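Snack sorting day, friends! I cleared the white table by the bed and started on the care packages for October, and of course I've already stopped twice for tea.

Usa Ratanaporn swears by chips on top and small things underneath, and after last year's crumbs I'm finally listening to her (sorry, Usa!).

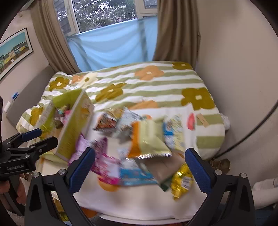 Levau Hall Social Club, Welcome Team

The green and white box gets the little wrapped bits first. If you have a favorite, tell me before tonight and I'll tuck in an extra one.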